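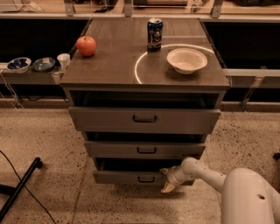 An apple, a can and a bowl on top of the drawer cabinet.

How to help a grounded bird of prey (and when to leave it alone)

Every spring I get the same message from people who have found a hawk or an owl sitting on the ground and have already watched three videos on how to save it. Most of the videos are bad. Some of them are very bad. I have been taking calls for the raptor line at Brerkholm for 16 years, and I still don't trust any set of instructions that promises a happy result, including mine. Take what follows as the least harmful way to get a bird from your yard to someone with a permit and an X-ray machine.

Step 1. Decide whether the bird needs you at all

A large share of the birds people want to rescue are fine. A hawk on the ground with its wings spread over something is eating. A fluffy young owl at the foot of a tree may be a brancher, meaning it has left the nest before it can fly well, and its parents are probably watching you and wishing you would go inside. Owlets can climb back up rough bark with their feet and beak, which looks impossible until you see it.

Stand well back and watch for an hour. Use binoculars if you have them. Signs that do mean trouble:

A wing hanging clearly lower than the other
Blood, or flies on the feathers
Eyes half shut while you are walking toward it
A bird that lets you get within arm's reach and doesn't turn to face you
Fishing line or wire anywhere on it
It was in a cat's mouth, even if you can't find a mark

"It looks sad" isn't on the list. Raptors have a bony ridge over the eye and they all look like that.

Step 2. Call before you touch anything

In the United States you can't legally keep a bird of prey without permits, and that covers keeping it in your garage until the weekend. Call a licensed rehabilitator or your state wildlife agency. Send a photo if they ask for one. Tell them where the bird is, how long it has been there and whether it can stand.

If you get voicemail, leave your number slowly, twice. Then call the next place. I know the advice online is to post in a local group. What you get from a local group is forty opinions and a man who wants to come over with a fishing net.

If it's an eagle, stop here and let someone trained do the catching. I don't care how thick your gloves are.

Step 3. Get the box ready first

Cardboard beats wire. Wire cages break feathers, and a raptor with broken flight feathers can be stuck in care until it molts. Airline kennels are all right if you cover the door.

Pick a box the bird can stand in without being able to open its wings fully. Punch air holes low down, from the inside out, before the bird is in it. Put an old towel flat on the bottom, one without loops a talon can hook. No straw, no newspaper shredded into a nest, no perch.

Size matters more than people think. We once had a screech owl brought up from Drastow in a refrigerator carton, and it had been thrown from one wall to the other for the whole drive.

Step 4. Catching it

Read this through before you go outside. You need leather gloves, long sleeves, eye protection and a bath towel or light blanket. Kids and dogs stay indoors.

Come up slowly from behind if you can. Don't talk to it. People want to talk to it. Your voice isn't soothing to a hawk.

Drop the towel over the entire bird, head included. Once it's dark they often go quiet, though I wouldn't bet a finger on it. Fold the wings against the body through the towel and hold the legs above the feet. The feet are the problem. Everyone worries about the beak, and the beak can cut you, but the feet lock on and don't let go when you ask.

Lower it into the box, feet first, towel and all, and close the lid. Tape it. If the bird flips on its back and shows you its talons, let it grab a corner of the towel, then work from there.

If you've missed twice, quit and call back. A chase uses up whatever the bird has left.

Step 5. No food and no water

I will lose some of you here. Every homemade guide has a paragraph on feeding, and I have seen hamburger, bread, canned tuna, cat food and, once, oatmeal. A starved or concussed bird can die from a full meal it can't process. Water dripped into the beak can go into the lungs. A dish in the box spills and chills the bird.

Damian Stöckli, who worked our intake room before me, kept a note taped over the phone that said ASK WHAT THEY FED IT. It's still there. The answer is rarely "nothing."

Step 6. Keep it dark and quiet

Put the box in a closet, a laundry room or a bathroom with the light off. Normal room temperature is fine. No radio. Don't lift the lid to check. If you can hear it shifting, it's alive, and if you can't hear it, opening the box won't help.

In the car, same rules. Music off, box on the floor or belted in, no box on a lap.

Step 7. Hand it over and write down the place

Give the exact spot where you found it: a road, a mile marker, a pin on your phone. If the bird can be released, it should usually go back near there. Adult birds have territories and sometimes mates, and "out toward Zulbridge somewhere" isn't much use.

Wash your hands, and put the towel through a hot wash on its own.

What to expect afterward

You may not like the news. Plenty of the birds that come in can't be saved, and some that survive will never fly well enough to hunt. A few of those get places in education programs, but there are far fewer spaces than birds, and not every hawk can stand life near people. Be wary of any outfit that tells you they save all of them.

You can ask for your bird's case number and call in a week. Please don't ask to visit.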